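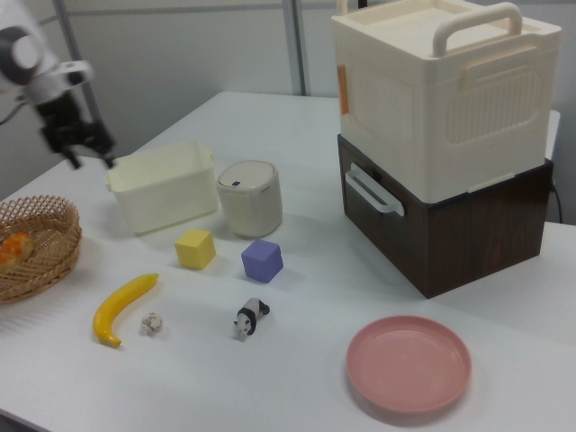
Stirkis tabletop policy: frequently asked questions
Last updated Thursday, February 21, 2019

What is Stirkis?
Stirkis is a method for teaching a robot arm to put things away from demonstrations. It was developed at the Lener lab and builds on the older Brurnov code.

How much training data did you use?
The released model was trained on 1288 demonstrations, all collected by hand guiding. Failed attempts were left out of training but are included in the download.

Do I need the same objects?
No. Toy food, cubes and small figurines are cheap and easy to replace, so we used those. Anything the gripper can close on should work. Very flat items are still a problem.

How well does it work?
We ran 100 trials on layouts the model had not seen. The full results table is in the report. Most errors were bad grasps – the arm usually picked the right object and then closed too early.

Why did the scores change in December?
We found that 6 of the test layouts were also in the training set. They were replaced and every trial was run again. Please cite the new numbers.

Does it need a depth camera?
No, color only. The Todorova baseline does use depth, so keep that in mind when comparing the two.

Can I move the camera?
A little. Past 2 inches or so you should collect new demonstrations.

Can it handle lids?
Not in this release. Containers have to be open at the start of a trial.

Where do I report a bug?
Use the issue tracker and attach the run log.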